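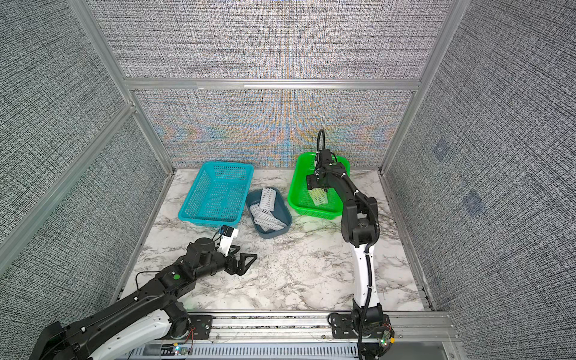 *The right arm has a foam fruit net inside the green basket. Left arm, nothing in its gripper.*

**How does a robot learn to pick up squishy stuff?**

You know those stretchy foam nets that go on pears so they don't get bruised? That's what our robot club works with. The club is called Radar. We meet on Tuesday after school and the robot has two arms.

The job sounds easy. Foam nets go in the baskets. Robot moves them. Done, right?

Nope.

**Why foam is hard**

A block is always the same shape. Pick it up, put it down, still a block. A foam net squishes. It can stand up like a little chimney or lie there all crumpled, and the robot has to grab it either way. Squeeze too softly and it slips. And if the fingers close in the wrong spot, they get air.

Your hand knows this stuff already. You can feel the net bend. Our robot's gripper has just two fingers, so try it at home with only your thumb and one finger. Now do it with your eyes half shut. Harder!

**Where does it look?**

There's a small camera on the left arm's wrist, so it gets a close up view of whatever the gripper is pointing at. Kind of like having an eye on the back of your hand. Weird but useful.

**So how does it learn?**

Practice. Loads. A person guides the arms thru the job and the computer saves every move. Then again with the net turned a diffrent way. Then again. One try is called an *episode*. We had 122 by the end of May and our goal for June is 300.

Bent Briem runs the club and his rule is that the messy tries get written down too. Dropped net? Write it down. Missed the basket? Write it down.

**Words to know**

- **Arm**: the long part with joints, like your shoulder, elbow and wrist
- **Gripper**: the robot's hand
- **Joint**: a place where the arm bends or turns
- **Episode**: one whole try, start to finish

**Try it yourself**

Get a sock, two bowls and a pair of kitchen tongs. Move the sock from one bowl to the other. Now ball the sock up and go again. Then lay it flat. Which one was hardest? Tell us on Tuesday, and bring the tongs if your grown up says ok.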